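Bernlow Open Day

The Bernlow Open Day is a public demonstration of household robotics held each year in Clutdale. It is organized by the Bélanger Institute, a training and research center for home automation, and takes its name from the Bernlow Building, where the institute has its workshops. The event is free of charge, though places on the guided tours must be reserved.

History

The first open day was arranged by Francine Poirier, then head of teaching at the institute, as a September event for the families of students. It moved to the winter term when the workshops were enlarged. The edition of Friday, January 27, 2023 was the first to run into the evening and drew 2698 visitors, a record for the event.

Program

Tours leave in groups of 20 and last 100 minutes. Visitors pass through 7 stations, among them speech control, floor mapping and battery care. A short talk closes each tour — in 2023 it was given by Manon Gagnon, who leads the Castoto project on picking up objects in the home.

Castoto demonstration
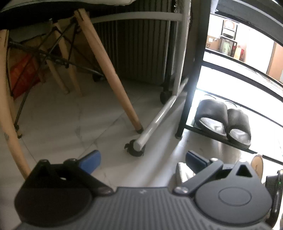 Castoto is concerned with small items that come to rest at floor level, where people with limited movement find them hardest to reach. The project works with hand-held grippers as well as with robot arms. Furnished rooms are preferred to bare test benches, as a gripper must be brought in low among obstacles such as splayed chair legs, wire bracing and casters. A small white object on pale, marble-patterned tile also offers little contrast, and the blue finger pads are far easier to tell apart from the floor than the item between them. Gagnon's talk dealt largely with this problem.

Printed notes on the project are available at the institute's front desk.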